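Rantala Fellowship, building walk-through before Sunday worship
Checked by: Yamila Acuña
Date: 13 Mar 2022

I was asked to fill this out "prayerfully." I filled it out with a flashlight. The sheet from last June says OK in every box, in the same pen, and I have trouble believing anyone climbed to the balcony that day.

1. Front doors open outward, no key needed from inside. PASS. The left one sticks.

2. Aisles clear. FAIL. Folding chairs in the side aisle again. I'm told the Lord will provide a way out. The fire code would like us to provide one too, 36 inches wide.

3. Posted occupancy 108. PASS for the sign. At Easter we pass that number and everyone calls it a blessing.

4. Extinguishers. PARTIAL. Kitchen one is charged. The one behind the organ has a Driseo tag with no date on it, so I can't call it inspected.

5. Candles. FAIL. Drip guards missing on nine. The Fedov brand "safe flame" candles we bought are real flame. I read the box twice.
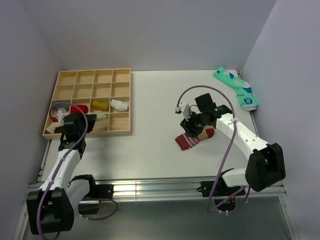 6. Exit lights. PARTIAL. Back hall light went dark when I pressed the test button. Somebody wrote "works if you wait" on tape under it. I waited 60 seconds.

7. Balcony rail. FAIL. Moves when leaned on. Pastor says it has held since he was a boy. I don't count that as a test, and I'd like the kids' choir kept downstairs until a carpenter has seen it.

8. Baptistry heater. NOT CHECKED. Panel locked, key not on the hook. Gusis Electric left an invoice that says "all good" and doesn't say what they looked at.

9. Nursery outlets covered. PASS. All 26.

10. First aid kit. PARTIAL. Plenty of bandages, no gloves, and a tract where the burn cream should be.

Comments: I believe in prayer and I believe in Providence. I don't see where either one signs off on a loose rail. If an item gets fixed, write down who did it and what they did. "Taken care of" will go back in the box as a FAIL.

Open items: 2, 4, 5, 6, 7, 8, 10
Signed: Y. Acuña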